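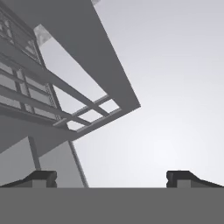
Gray view, looking up from below.

Sovetti Lift-Up Wall Cabinet Hinge, Soft Close
Sold as a pair. Item 255-S

The Sovetti is a full-overlay hinge for wall cabinets, vanity cabinets and pantry doors. It opens wide, closes quietly and can be taken off the door without tools. We have carried it since the first Callia kitchens were fitted, and it is still the hinge we send out when a customer orders replacement doors and doesn't say what was on the old ones.

Each hinge comes in two parts: the cup, which is set into the back of the door, and the mounting plate, which is screwed to the inside wall of the cabinet. The arm clips onto the plate. A small lever at the rear of the arm releases it.

Please note that the name "Lift-Up" goes back to the clip, which you lift to release the door. These hinges are for side-hung doors. If you need a door that is hinged along the top, look at the Geagea stay on its own page.

What is in the pack
2 hinges with soft-close built in
2 mounting plates
Screws for cups and plates
2 cover caps, nickel finish
Drilling template (paper)

Specifications
Material: steel, nickel plated
Overlay: full
Door width: up to 600 mm
Adjustment: side to side, in and out, up and down
Soft close: yes, with on/off switch on the cup

Choosing the right number of hinges
Two hinges are enough for most wall cabinet doors. Tall pantry doors need three or four. Weight matters as much as height, so a solid wood door or one with a glass panel may need an extra hinge even if it is fairly short. When in doubt, add one. Extra hinges do no harm as long as the plates line up.

Set the top and bottom hinges the same distance from the ends of the door. Before you drill, check that the cups will clear any shelves inside the cabinet. Moving a shelf is easy, filling a cup hole is not.
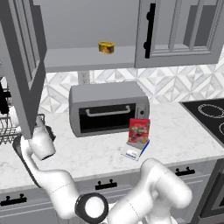 Kitchens with a short run of counter need a little planning. A door that opens wide will take up wall space next to the cabinet, and it should not hit a window frame, a light switch or the range hood. Hold the door in place by hand and swing it before you fix the plates. If there isn't enough room, fit the Nodance limiter clip. It snaps into the arm of the hinge and stops the door at a smaller angle. Limiter clips are sold in bags of two and are not included with the hinges.

Fitting
Mark the cup positions on the back of the door with the template. Drill with a flat-bottom bit and set the depth stop on a piece of scrap first. Press the cups in, square them to the edge of the door and drive the screws by hand. A power driver will strip the holes in particleboard.

Screw the plates to the cabinet wall but leave them slightly loose. Hang the door by clipping the top hinge first, then the bottom. Close it and look at the gap all the way around. The front screw moves the door sideways. The rear screw moves it in or out. Height is set at the plate. Tighten everything once the gaps are even.

If the door closes too slowly, switch off the soft close on one hinge. Small, light doors often work better this way.

Replacing older hinges
The Sovetti cup fits the holes left by the older Callia hinge, item 227. The plates have a different screw pattern, so you will need to drill new pilot holes in the cabinet wall. Plug the old holes if they are close to the new ones.

We can't say whether it will fit doors from other makers. Measure the cup diameter and the distance from the hole to the edge of the door, and send us both along with your question.

Care
Wipe with a dry cloth. Don't use oven cleaner or bleach near the hinges, and don't oil the soft-close part. Check the plate screws once a year on doors that get a lot of use.

Spare parts
Cover caps, item 74
Mounting plate, single, item 255-P
Screw set, item 255-K

Shipping and returns
Orders placed before 2 p.m. go out the same working day. Hinges can be returned if they have not been fitted. Keep the pack and the template. Orders for a full kitchen are packed by the box, and opened boxes can't be returned.

See also: Geagea top-hinge stay, Nodance limiter clip, Callia replacement doors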